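The February Clear-Out, Part Two: What the Cups Taught Me

If you read last month's newsletter you'll know I promised to stop talking about my hall closet. I lied! I got such a nice pile of replies about it (a couple of you sent your own before-and-after stories, and one of you has a closet that makes mine look like a hotel lobby) that I'm going back in, except this time I've moved on to the two worst spots in the place, which are the cup shelf and the chair where the sweatshirts go.

Everybody has a chair. Mine is in the bedroom next to the window, and I believe I last sat in it the week I moved into the Follolau building. Since then it has held zip-ups. Things that aren't dirty enough to wash and aren't clean enough to put back, so they live on the chair, and then they live on the other things on the chair, and by Wednesday there's a slope.

So I started there, with the plan of laying each sweatshirt out flat and looking at it properly. I mean really looking at it, cuffs and pockets and all. I'd been folding them on my knees in front of the TV before, and you don't notice anything that way. Flat on a big surface you see the pilling under the arms and the zipper pull that's about to go. I found a Zesport running top with a hole in the elbow I could put my thumb through, and I have been wearing it to the grocery store for I don't know how long. You could have told me!

My sorting is pretty simple. Wear it this week, wear it someday, give it away. The someday pile is a trap and I know it, so I gave it a limit: one shelf basket, and if it doesn't fit, it goes in the donation bag. I ended up with 11 tops in the give-away bag and I only went back for one of them. (It's gray. I have other gray ones. I don't want to discuss it.)

A word about gray, though. I have come to think that a plain heather gray zip-up is the most useful thing a person can own. It goes over pajamas, it goes under a coat, it doesn't show toast crumbs. Mine wrinkle like crazy if I leave them in the dryer, and I've stopped minding. If you do mind, hang them in the bathroom while you shower and give the front a good tug on both sides of the zipper. Ten minutes of steam gets me most of the way.

Then the cups. Oh, the cups.

I thought I had a normal number of cups. What I have is a set of mugs from my Hubmann days (they gave one to everybody every single year, and I stayed a long time), plus the good bowls, plus every plastic tumbler and takeaway cup that ever came home with me and seemed too nice to throw out. That last group is the problem. They're sturdy! They have lids! And the lids are all a tiny bit different from each other, so you stand there at seven in the morning pressing the wrong one onto the wrong cup while your coffee gets cold.

I pulled everything off the shelf and matched every lid to a cup before I decided anything. Do this first. If you start by tossing cups, you'll throw away the one cup that fits the lid you like. I had lids with no cup at all, and those went straight out, no ceremony. Cups with no lid got to stay only if I'd drink water out of them at the table. Anything that passed got stored with its lid on. I know the standard advice is to nest the cups and keep the lids in a separate box, and it does save room, but I've tried it, and the box of lids turns into soup within 2 weeks.

Labels are the other thing. A lot of these cups come with a little sticker on the side that half peels off in the dishwasher and goes gummy. I rubbed cooking oil on mine, left them alone while I had lunch, and scraped them with an old plastic card. The oil gets the glue and then dish soap gets the oil. One sticker would not budge, so that cup now lives in the bathroom holding cotton swabs, where it looks quite cheerful.

I should admit that both jobs ended up happening on the same surface at the same time, sweatshirts and cups all mixed in together, which I don't recommend if you're a spiller. I like it, myself. When I get tired of folding I can match a lid, and when I get tired of lids I can fold something. It took me a whole afternoon with the radio on, and I had soup at the end of it out of one of the good bowls, which I had forgotten were so pretty.

The donation bag went to the Masar thrift store on my side of the river. They take kitchen things as well as clothes, as long as everything's washed, and they like zippers zipped and lids taped on. Painter's tape is perfect for this – it comes off clean and they won't curse your name.

Next month I'm doing the linen shelf, and I already know there's a fitted sheet in there for a bed I no longer own. If you have a way of folding those that works for normal human arms, please write back and tell me. I've watched the videos. I've stood in the hallway with my hands in the corners like a ghost. I need a person to explain it to me in words.
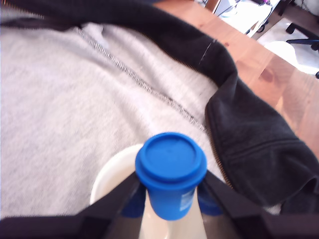

Odds and Ends

The reader swap list is still open, and I'd love a few more kitchen things on it. Just hit reply with what you've got and what you're after.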